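Trimmont hand grippers: can they dust yet?

Reviewed by Casimiro Moya, 1 August 2018

I love these things! My question for any chore machine is whether it could wipe down a picture frame, and the Trimmont pair gets closer than I expected. You're still the brains here, one gripper per hand, but the gray fingers close gently enough for a tissue. 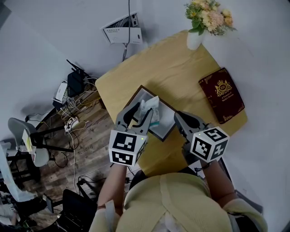 Tissue in the left gripper, over the photo frame.

Corners are the hard part. I gave the job 6 minutes (by hand I'd need 2) and the tissue kept bunching up on me.

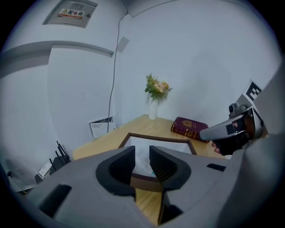 Flat glass was a breeze, though, and I'd say I'm almost 80 percent sold. A robot doing all this alone? Not yet, but I'm trying the Bristov pair in September and can't wait.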